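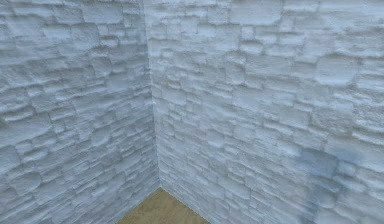
给虚拟房间立规矩

本刊记者

Statetus的仿真组每天早上七点半开第一批任务。排队系统在夜里已经把要用的房间装好，值班的工程师到了以后先看一张表：哪个房间、哪个版本、哪一组随机种子、哪台虚拟机器人。表上有一格空着，任务就不放行。

这个做法是去年才有的。之前的几年里，仿真组和多数同行一样，房间是谁用谁搭，贴图从哪里来看个人习惯，测试报告里写一句“在室内场景中完成”就算交代过了。后来客户那边的验收机构Szczepańska退回了一份报告，退回的理由只有一行字：无法判断测试在什么地方进行。

负责写那份报告的工程师当时觉得有点冤。房间就在服务器上，随时可以打开看。可是等他真去打开，发现文件已经被另一个项目改过，墙面换了，地面也换了，原来那次测试用的样子谁也说不准。报告里的成功率没有算错，但是那个数字对应的房间已经不存在了。

这件事以后，Statetus和Szczepańska坐下来，商量一套双方都能接受的写法。商量的结果是一份叫Nevumero的工作规范，连同一个按规范整理过的场景库。规范目前出到第2版，正文30条，场景库里收了1,231个房间。参与的单位不多，用的人却慢慢多了起来，一些做清扫机器人和仓储机器人的小公司也开始拿它当模板。

本刊在两家单位各待了几天，看他们怎么用这份规范，也听他们讲哪些条款好使，哪些条款还在吵。

一、先说清楚房间是什么

规范的第一部分讲场景登记。每个房间要有一张登记卡，内容包括尺寸、墙面材质、地面材质、光源设置、碰撞模型的来源、贴图的来源和许可，以及建房间的软件版本。

登记卡写起来很枯燥。仿真组里一位做了多年场景的工程师说，刚开始大家最抵触的就是这张卡，觉得搭一个房间半小时，填卡要一小时。后来他们把能自动读出来的字段都让脚本去填，人只填脚本读不出来的部分，时间才降下来。

脚本读不出来的部分里，最要紧的是墙面一栏。

一面墙在仿真里至少有两个身份。对相机来说，它是一张贴图，有颜色，有纹理，可能还有一层法线贴图让它看起来凹凸不平。对碰撞计算来说，它常常只是一块平板。两者对得上还是对不上，光看画面是看不出来的。一面看上去砌满石块的墙，石块之间的缝可能真有几何深度，也可能只是画上去的阴影。机器人的机械臂沿着墙面移动，或者底盘贴着墙走，前一种情况会蹭到凸出的石头，后一种情况什么也不会发生。

规范第4条要求登记卡写明“视觉起伏”和“几何起伏”各是多少。只有贴图没有几何的，几何起伏填零，不许留空。填零和留空的差别，在验收的人看来很大：填零说明有人查过，留空说明没人查。

Szczepańska的验收员对这一条特别在意。他们遇到过一个案例，某家公司的机器人在仿真里贴墙行走的表现非常好，到了实物测试间却反复触发防撞停机。查到最后，仿真里的墙面虽然画着粗糙的砖石，碰撞体是一块光滑的平面，而实物间的墙真有凸起，超声和近距离深度传感器读到的距离一直在跳。报告里没有一个字提到这个差别，写报告的人自己也不知道。

地面一栏的要求类似。木纹地面要写清楚木纹只是颜色还是带了摩擦系数的变化，拼缝有没有高度，反光强度设在哪一档。底盘厂商关心摩擦，视觉组关心反光，登记卡上两个都得有。

还有一个容易漏的地方是墙和地的交接。真实房间里多半有踢脚线，仿真房间里经常没有，墙面直接落到地面上。对某些定位算法来说，踢脚线是一条很好用的直线特征，有和没有，结果差得不少。规范第2版加了一格，专门问有没有踢脚线、门套和阴角线条。第1版没有这一格，是一家做清扫机器人的公司提意见以后加的。

二、单调的房间也要留着

场景库里的1,231个房间，外行看了会觉得有一部分很没意思。有的房间里摆满家具，有桌椅，有门，有窗帘；有的房间什么也没有，就是几面墙和一块地。

做演示的人喜欢前一种。规范偏偏要求测试集里保留一定比例的后一种，写在第9条，措辞很直接：不得因画面单调而删除场景。

这一条的来历和Junia有关。Junia是Statetus的一款室内移动机器人，底盘上带一个可升降的立柱，立柱上装相机。早期的Junia在家具多的房间里定位很稳，到了空走廊和空房间就开始漂。原因不难懂，视觉定位靠的是画面里能认出来的点，家具多，能认的点就多，而且各不相同。一整面重复的墙，点也许很多，彼此却长得像，算法容易把这一块认成那一块，位置估计就悄悄滑开了。

当时的测试集里几乎没有空房间。建场景的人觉得空房间不像真实用户的家，又不好看，放在汇报里领导也不爱看，就一个个删掉了。删的时候没有记录。等到现场问题报上来，想找一个空房间复现，库里已经找不出来，只好重新搭。

按现在的规矩，房间可以停用，不能删除。停用要写理由，理由里不接受“不美观”“无内容”“意义不大”这几种说法。脚本会检查这几个词，写了就提交不上去。有人试过写“画面内容较少”，脚本没拦住，复核的人拦住了。 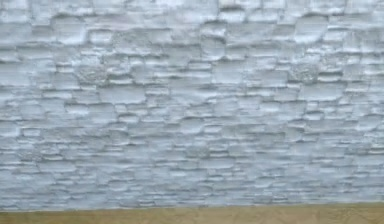 石纹墙面在库里算一个大类。工程师们对它的评价不一。做特征匹配的人觉得它比白墙好对付，起码有明暗，有缝，有边；做回环检测的人头疼，因为贴图平铺以后，隔一段距离就重复一次，机器人走过去，看到的东西和刚才几乎一样。

所以第11条要求写明贴图的平铺周期，也就是一张贴图在墙上每隔多远重复一次。周期短于机器人相机的视野宽度时，登记卡上要打一个标记。带标记的房间可以用，测试报告里要单独列出来，不能和其他房间的结果混在一起求平均。

求平均这件事，验收员讲起来话很多。按他们的经验，一份报告只给一个总成功率，基本上等于没给。总数会把难的房间淹掉。一个机器人在九成房间里表现完美，在剩下一成房间里完全失灵，和一个在所有房间里都偶尔出错的机器人，总成功率可以一模一样，到了用户家里却是两种产品。规范要求按房间类别分开报，每一类写清楚跑了多少次，失败多少次，失败之后机器人停在什么状态。

三、跑多少次才算数

次数是争得最凶的一条。

Statetus最初的想法是每个房间跑几次就够，因为库里房间多，加起来总次数已经很可观。Szczepańska不同意。他们认为房间和房间之间的差别，跟同一个房间里不同种子之间的差别，要分开看，每个房间只跑几次，后一种差别根本看不出来。

谈了两个多月，最后定下来的数字是：重点房间每个跑200次，普通房间次数由测试方自定，但必须事先写进计划。重点房间由验收方挑，测试方在跑之前才知道是哪几个。

200这个数没有多深的理论依据，双方都承认。验收方原本想要更多，测试方算了机时，觉得超过这个数就得另外租服务器。它是一个谈出来的数，规范的附录里也是这么写的，没有给它编一个漂亮的推导。附录还写了，下一版可以改。

比次数更关键的，是“事先写进计划”这几个字。

仿真有一个现实测试没有的诱惑：重跑太容易。跑出来的结果不好看，换一组种子再跑一遍，几分钟的事。换到第五组，结果好看了，报告里就写第五组。写的人未必觉得自己在作假，他会觉得前四组“有点问题”，也许光照不太对，也许机器人起始位置太靠墙。这些理由单独看都说得过去。

规范的办法是让种子由排队系统生成，生成之后立即写入日志，测试人员只能看，不能改。跑过的任务一律保留，包括中途崩溃的。想要重跑可以，重跑的结果和原来的结果并排放在报告里，旁边写清楚为什么重跑。

仿真组有位年轻工程师对记者说，这条刚实行的时候她很不习惯，感觉自己每一次失败都被挂在墙上。过了几个月，她发现那些崩溃的任务里有一批是同一个原因，机器人出生点落在了墙体里面，半个底盘卡着，一启动就被物理引擎弹出去。以前遇到这种情况，大家顺手重跑，从来没人统计。统计之后花了一个下午改出生点的检查程序，崩溃率一下子降了不少。

出生点检查后来也进了规范，是第14条。内容很短：起始位置与任何碰撞体的距离不得小于机器人最大外廓加安全余量，检查由程序完成，检查程序的版本写入日志。

四、相机看到什么，也要记

第16条到第20条讲的是观测记录。

移动机器人在房间里转，相机画面里有时候是整个房间，有时候就剩一面墙。机器人转身、后退、靠近墙角，都可能让画面在一段时间里只有墙和一条窄窄的地面。对人来说，这种画面没什么可看的。对规范来说，这种画面要留，还要抽样进复核。

要求的做法是，每次任务按固定时间间隔保存观测画面，不按内容挑选。以前的习惯是保存“关键帧”，由算法或者人来判断哪些画面关键。判断的标准往往是画面里有没有目标物，结果保存下来的全是有东西的画面，墙角、墙面、空地板统统丢掉。等到定位出了问题，回头去查，恰恰缺了出问题的那一段。

固定间隔保存占硬盘，这是反对意见里最实在的一条。Statetus的折中方案是低分辨率全存，高分辨率只存失败前后的一段。规范接受了这个方案，但要求低分辨率的画面至少能看清墙地交线和主要的纹理边缘，不能压到糊成一片。

抽样复核由人来做。复核员拿到一批随机抽出的画面，对照登记卡，看画面里的墙、地、光和卡上写的是否一致。复核员不能是搭这个房间的人，也不能是跑这次测试的人。人手少的公司觉得这一条很难办，有一家总共四个人做仿真，轮来轮去总有重叠。规范第2版给小单位开了口子，允许两家公司互相复核，彼此签一份保密协议。目前已经有几对公司这样做，效果比预想的好，外面来的人对别人家的房间没有感情，看到不对的地方直接就写。

复核里最常见的问题，大概分几种。贴图接缝错位，墙角两边的纹理对不上，属于轻的，记下来就行，除非机器人用得着墙角。光源方向和登记卡不符，属于中等，要查是不是有人动过渲染设置。墙面上出现登记卡没有提到的色块或者污渍，要查来源，有可能是贴图自带的，有可能是渲染出了差错，也可能是有人为了增加难度后加上去的。三种来源处理办法不一样，登记卡要补哪一格也不一样。

复核员的记录用词也有规定。只写看到的，不写推测的。“墙面右侧有一处偏暗的区域”可以写，“墙面受潮”不可以写，因为虚拟的墙谈不上受潮。刚开始复核员老是写后一种，改了很久。有一位复核员以前做过实物验房，职业习惯特别重，头一周写了好几个“疑似渗水”，同组的人把这几张记录存着，培训新人时拿出来用。

五、随机化的边界

做机器人学习的人都知道域随机化：训练的时候把颜色、纹理、光照随机地变，让模型别死记某一种样子，将来换到真实环境里也能应付。这个办法用得很广，Nevumero没有反对它，但给它划了几道线。

第一道线，训练用的随机和测试用的随机分开。训练时可以把墙变成任何颜色，包括现实里不太可能出现的颜色。测试时的随机范围要写清楚，并且要能说出每一项的上下限从哪里来。墙面亮度的范围如果来自实地测量，附测量记录；如果是工程师拍脑袋定的，就写“经验设定”，不许写得像测过一样。

第二道线，随机化不能改变登记卡上的类别。一个登记为石纹墙面的房间，随机之后可以偏灰、偏白、偏蓝，石块的纹理可以换几种，但是不能变成白灰墙。变了类别，结果就得记到别的类别下面去。

第三道线讲的是训练集和测试集之间的隔离。测试房间的贴图不得在训练里出现过，这一条人人赞成，执行起来麻烦很多。贴图文件名不同，内容可能相同；内容稍微裁一下、调一下颜色，用文件校验就查不出来。Statetus写了一个比对工具，把两边的贴图缩小以后逐张比，相似度超过阈值的交给人看。第一次跑这个工具，查出来的重复比所有人估计的都多。有些贴图是几年前从同一个素材包里来的，不同的人各拿各的，各起各的名字，绕了一圈又碰到一起。

比对的结果公布以后，有两份已经提交的内部报告被撤回重做。撤回的过程没有追究谁的责任，规范里也写明了，主动发现并上报的重复，不作为违规处理。验收方说，要是一上来就罚，以后就没有人肯跑这个工具了。

验收方自己手里还有一批不公开的房间，叫保留房间。数量不对外说，内容也不对外说，只公布类别。保留房间每用过几轮就换掉一部分，换下来的放进公开库。测试方拿到的只有分数和失败类型，拿不到画面。对这一点，Statetus的工程师有怨言，失败了却看不到画面，改起来像蒙着眼睛。双方现在的做法是，验收方为每一种失败提供一个“相近的公开房间”，让测试方去那里复现。找得准不准要看验收员的经验，有时候复现得出来，有时候复现不出来。

六、仿真和实物之间的那张表

记者在Szczepańska看了一次对照测试。

所谓对照测试，就是同一台机器人，同一个任务，在仿真里跑一遍，在实物测试间里再跑一遍，两边的结果填进同一张表。规范第23条要求，凡是在对外材料里引用仿真结果的，都要附一张这样的表，哪怕只有几行。

实物测试间不大，墙面是可拆换的板子，能换几种材质。地上铺的是复合地板。验收员把Junia推到起始线上，用卷尺量了底盘到两侧墙的距离，写在夹板上，回到控制台按下开始。机器人沿墙走，到墙角转弯，再走，停下，抬立柱，做一次环视，然后返回。整个过程没有什么戏剧性。走完一趟，验收员又去量一遍，再写在夹板上。一个上午就这样重复。

表格的左边是仿真，右边是实物，中间一列是差值。差值超过约定范围的格子涂灰。那天上午的表里有几格是灰的，都出在墙角转弯以后。验收员没有当场下结论，只在备注里写了“转弯后偏移，待查”，附上日志编号。

记者问，灰格多了会怎么样。验收员的回答是，灰格多少本身不决定通过不通过，要看测试方有没有把灰格报上来。仿真和实物有差别是常态，一张没有灰格的表反而要多查几遍。他们收到过一份完全没有灰格的对照表，两边数字连小数点后面都一致，最后发现右边一列是从左边复制过去的，填表的人说是先占个位置，忘了改。

规范里对仿真能说什么、不能说什么，也有一段文字。大意是：仿真结果可以用来比较同一台机器人的两个软件版本，可以用来筛掉明显不行的方案，可以用来找失败的类型；不能单独用来证明机器人在真实住户家里是安全的。涉及人身安全的项目，比如急停距离、夹手风险、对儿童的避让，一律以实物测试为准，仿真只作参考，报告里也不能把两种结果写在同一个总分里。

这段话写进去的时候，市场部门有意见。他们觉得竞争对手的宣传里到处是“经过上百万次仿真验证”，自己这边却连一个总数都不好意思写。最后妥协的写法是，总数可以写，后面必须跟上房间类别和对照表的编号。据说宣传册的排版人员为了塞下这个编号，改了好几稿。

七、怎么改，谁来改

规范的最后几条讲版本管理。

房间一旦用于正式测试，就冻结。冻结的意思是连错别字都不改。登记卡上发现错误，另开一个新版本，旧版本原样留着，在旧版本上加一条说明，指向新版本。渲染引擎升级以后，所有冻结房间要在新旧两个引擎里各渲染一遍，比较画面差异，差异超过限度的，老结果和新结果不能放在一条曲线上。

渲染引擎升级带来的差异，外人往往低估。几何没动，贴图没动，光源没动，换了一个引擎版本，阴影的软硬、高光的位置都可能变。石纹这类有起伏的墙面受影响尤其明显，缝里的阴影深一点浅一点，特征点提出来就不一样。白墙反而看不出什么。仿真组现在的习惯是，升级前先拿几个石纹房间做试验，这几个房间没问题，再去动其他的。

修改规范本身，要走提案。提案的格式很简单，写明改哪一条，改成什么，遇到了什么具体情况才想改。没有具体情况的提案不受理。受理以后，两家单位各出人看，意见不一致就先放着，下一版再说。记者翻了一下放着的那一堆，有要求统一墙面颜色命名的，有要求把玻璃和镜面单列一类的，有要求给出空房间的最低比例的。

镜面那一条呼声很高，迟迟没有写进去，原因是两家用的渲染方式不一样，对反射的处理也不一样，现在写下来的任何数字都只对其中一家有意义。空房间比例那一条，第2版只写了“一定比例”，提意见的人说等于没写。起草的人承认这一点，说当时谈次数已经谈得很累，这个先放过去了。

颜色命名看起来最小，吵得最久。同样一面墙，有人登记为白，有人登记为浅灰，有人登记为灰白偏蓝。有人提议直接填数值，不用名字。反对的人说，数值会随光照变化，填哪一个时刻、哪一个位置的数值，又得另外规定。现在的临时做法是名字和数值都填，数值取漫反射贴图的平均色，不取渲染后的颜色，名字从一张固定的表里选，表里没有的，选最接近的，再在备注里写一句。

八、给准备照着做的人

采访中，两家单位都被问到，一个刚开始做仿真测试的小团队，从哪里入手。综合他们的说法，可以先做下面这些。

先给现有的房间编号，编号定了就不再改。房间改了，编号后面加版本号。

登记卡从简，先有墙面、地面、光源、碰撞体四栏，其他的以后补。没有查过的写“未查”，查过没有的写“无”。

打开碰撞体显示，把每个房间转一遍，看看画面上的墙和碰撞用的墙是不是同一个位置。这一步许多团队从来没做过，做了以后几乎都有收获。

测试计划写完存一份只读的，然后再开跑。计划里写次数，写种子的来源，写什么情况算失败。超时算不算失败，要在跑之前定。

失败的任务和成功的任务用同样的办法保存。

空房间留几个。墙面重复的留几个，光线暗的留几个。

每次升级软件之前，固定拿同一组房间跑一遍，结果存档，升级之后再跑一遍。

报告里分类别写结果，类别的定义附在后面。写报告的人和复核的人分开。四个人的团队做得到，两个人的团队可以找别家换着做。

有一项实物对照，哪怕只在办公室走廊里推一台样机量几次距离。卷尺量的就写卷尺量的。

Statetus的仿真组长还补充了一点，跟技术关系不大。他建议把登记卡的填写算进工作量。他们头半年没有算，填卡成了下班前的杂事，质量很差，有人把十几个房间的卡复制成一模一样，连墙面材质都没改。后来在排期里给每个新房间多留出半天，卡片的质量就上来了。

记者离开的那天下午，仿真组正在处理一条新提交的意见，来自一家做仓储机器人的公司，说第11条里的平铺周期对货架同样适用，建议把“墙面”两个字改成“大面积重复表面”。组里有人赞成，有人担心改了以后窗帘和地砖也要全部重新登记。意见先编了号，附上对方寄来的日志，排进了下一次讨论的单子。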